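Workshop notebook - Monday, play corner floor

Started at 4 in the afternoon, after the room had emptied out. The job on the list was "floor, both sides of the opening," which means the brown tile in the passage and the pale tile in the bright room. I had planned to do only the brown side and leave the rest for the morning, but the crumbs get walked through from one to the other, so I did them together.

Order of work today, mostly the same as last time:

Large things off the floor first. Small toys next, by hand. Scraps and paper after that. Then sweep, and mop only if the sweep leaves marks.

The bins are still the Lidholm ones with the clip lids. Two of the clips are cracked now and I have put those bins on the bottom shelf so they don't get carried by the lid. The label on the block bin has come off again. I used the Clavilow tape on it, the wide kind, and pressed it down with a spoon. Will see if it holds through the week.

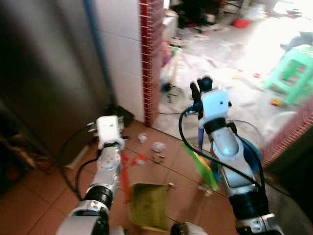
Brown tile is harder to sweep than it looks. The color hides dust and tea stains, and I usually find out how dirty it is when I look at the pan afterward. Bright things are no trouble. The yellow-green dustpan shows up well against the tile, and so does the red scrap lying near it, so that sort of thing goes first and the dust gets a second pass with the light on. I sweep toward the passage wall and never across the opening. Grit pushed across the opening ends up on the pale side and has to be swept twice.

Tried the Siregar broom with the short bristles on this side. It picks up fine dust better than the old one but it flicks crumbs if you hurry. Slow strokes, lift at the end. The old broom can stay for the yard door.

Mop: 600 ml of water in the small bucket with one cap of Pratix floor soap. Last month I was using a full bucket and the tile stayed tacky. The smaller amount does the passage with a little left over. Wrung the mop hard and went over the brown side once. Changed the water before the pale side, which I did not do last time and regretted.

Notes on the pale side:

1. Pick up before sweeping, always. Small toys and loose pieces get scattered all over these tiles, and a broom sends them under the shelving. It takes 5 minutes to pick up by hand and a lot longer to lie down with a ruler and fish things out.

2. Work from the shelving outward. The glare on the tile is strong on a bright afternoon and it washes out anything pale. Coming from the other end you look straight into it. Yellow bits are easy to miss, red and green ones less so.

3. Toys with more than one part go in the tray on the windowsill, not in the bins, until somebody has checked whether the other parts are around. Flat green and yellow pieces are the usual ones. 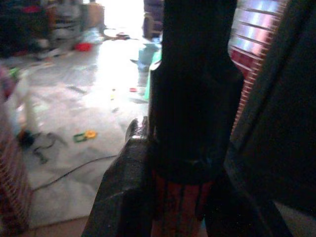 4. Wipe slatted things with a damp cloth folded over a finger, one bar at a time. A brush only moves the dust to the next bar down. Dry them after, or the bars keep a line of drips along the lower edge.

5. Chairs go back last, when the floor is dry. The rubber feet leave gray rings on damp tile - I scrubbed two of those off last week with baking soda and don't want to do it again.

Left over at the end: one sock, a puzzle piece with no puzzle, and a button. All three are in the tray. The puzzle piece might belong to the farm set, which is short one corner, but the blue looks a shade too dark.

Still to do: the strip of grout along the opening, which needs the narrow brush. The brush is not on its hook. If you have it at your bench, please put it back before the next floor day.

Also need more cloths. Down to four, and one of those is really a rag.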